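Talk notes - robotics club evening, 30th November

(Slow down at the start. I always rush the first page.)

Hi everybody, thanks for coming out on a Sunday. I'm Carol Blackburn, I run the after-school robotics club, and we have 16 kids this year, up from 7 when we started in April. Clap for them, please, they're all sitting at the back pretending they don't know me.

So the project. We have two arms, and the kids named them Homari and Enis before we'd even got them bolted down. The job is sorting building bricks by color. Orange stays in the blue tray, gray goes over into the green bin. That's it! A four-year-old can do it while eating a sandwich, and it has taken us most of the fall.

(Pause. Let them laugh, or not.)
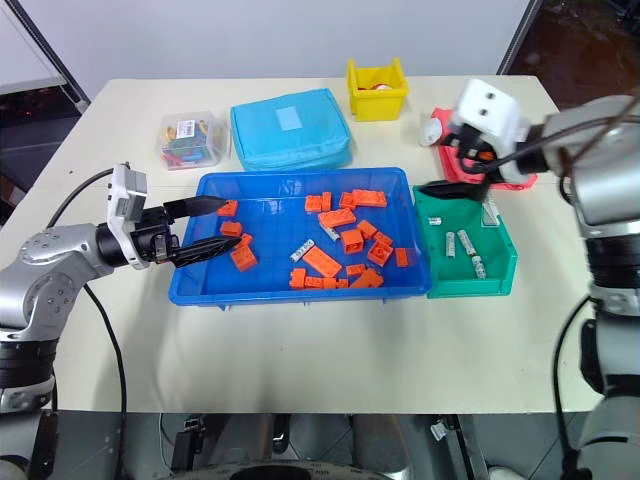
The thing that surprised me was how much arguing there was over which arm should do what. One group wanted Enis to do all the picking and Homari to just nudge bricks out of the corners. The other group wanted them to take turns, and oh boy, did we hear about it. We ended up writing both versions and having a run-off, six rounds, with snacks. The turn-takers won by two rounds and were pretty gracious - mostly.

Flat pieces are the worst. A chunky brick you can pinch from almost any side, but a thin plate lying down gives the fingers hardly anything to hold. If you have ideas, come find us at the break, we mean it.

(Mention Cropper here - the kids' program that trims the camera pictures down to the part with the bricks in it. Ask the Cropper team to stand up. Do NOT try to explain the math.)

Next up is Gukine, our name for the spring version, where we mix in more colors and more bins. Parents, we need old bricks, any brand, any state, chewed is fine. There's a box by the door.

(Questions, then hand over to the kids for the demo. Check the extension cord first!!)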